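Limescale and flow rates: notes on the winter water survey

Members in the Plindcombe supply area will have noticed harder water since the Clostevden borehole came back into service in March. We have had enough letters on kettles, shower heads and plumbed-in dispensers to justify setting out the main points in one place.

Hardness is a measure of dissolved calcium and magnesium, usually given in milligrams per litre as calcium carbonate. The blended supply now stands at 197 at the Plindcombe tap. It was well under that when most of the water came from the Negi reservoir, which collects run-off from peat and granite and picks up very little calcium on the way. Borehole water has spent a long time in chalk. The change does not affect safety. It does affect anything that heats water or passes it through a narrow opening.

Scale forms fastest on heated surfaces. When hard water is warmed, bicarbonate breaks down, carbon dioxide is given off and calcium carbonate settles out as a solid. Deposits are heavier above 60 degrees, so a storage cylinder set much higher than it needs to be will fur up sooner. Cylinders should not be turned down below 60 to avoid this, as stored water must be kept hot enough to control legionella. Combination boilers do not store hot water and can be set lower at the tap.

In cold lines the trouble is slower and usually shows up at the outlet. Water left hanging in a nozzle or aerator dries between uses and leaves a ring of scale, which narrows the opening and spoils the pattern of flow. A spray to one side is the usual first sign. Unscrew the aerator, leave it in white vinegar or a weak citric acid solution for an hour, brush the mesh and rinse. Do not use acid on natural stone worktops or on plated fittings where the plating has already worn through.

Flow can be checked with a measuring jug and a watch. Run the outlet fully open for 9 seconds, measure the volume in millilitres, divide by 9 and multiply by 60. A reading of 643 millilitres comes to just under 4.3 litres a minute – acceptable at a basin, poor at a kitchen tap. Take the reading before and after cleaning. If the two figures are the same, the restriction is further back, most often at the isolating valve or in a filter cartridge due for changing.

Cartridge life needs some care. Makers quote a volume in litres for a stated hardness, and the figure falls as hardness rises. Anyone who set a change date under the old Negi supply should work it out again. The Punow housings fitted under the bulk scheme have a dial on the head which must be reset by hand after each change. It records elapsed weeks only and takes no account of use.

Test strips are available from the office in packs of 40. Use cold water from the kitchen tap, run for a full minute first, and read the strip in daylight at the time given on the packet. Softened water should be tested separately and marked as such on the return slip. Results by ward will be printed in the next issue.
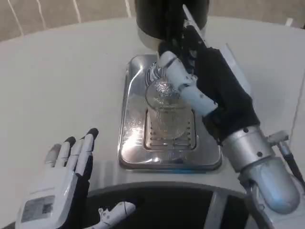

Page 9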